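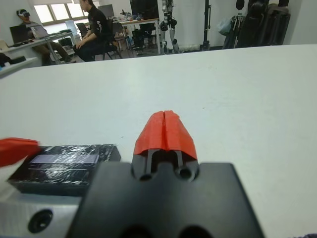 Setsuko Sakai looks after the furniture and surfaces in the workroom at Wirnodden, and has done so for two years. She chose the white tables. Before that the room had dark benches, bought from Prarside, which she describes as "fine for everything except finding a small screw".

The new tops are matt. She says she had wanted white from the start but was put off by a glossy sample that threw the ceiling lights back at her. "You couldn't sit at it for a whole afternoon. I sent it back."

Smudges are the main complaint. Sakai wipes the tables with a damp cloth and leaves what doesn't come off the first time. "They're work tables. If I scrub at every mark I wear the finish down, and then it holds the dirt."

People bring their own laptops and sit at the desks behind. She prefers office chairs there to stools. Nour Sabbagh, who uses the room most afternoons, asked for the desks to be kept back from the big table, and they have stayed there since July.

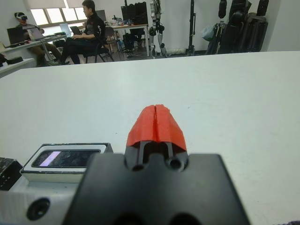
Scratches and shiny things

Glossy black plastic is harder to look after than the tables, Sakai says. "It shows everything. A fingerprint, a hair, a line where somebody has pushed it across the bench." She has tried two polishes and kept neither.

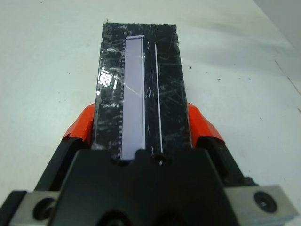
Fine white scratches and scuffs on a glossy black surface.

Her advice is to lift flat things and not slide them. She would like a soft mat for one end of the table and has been quoted 300 for it, which she thinks is too much. Kaja Zariņš has offered to cut one from an offcut. "I'd take that," Sakai says. "It only has to lie flat."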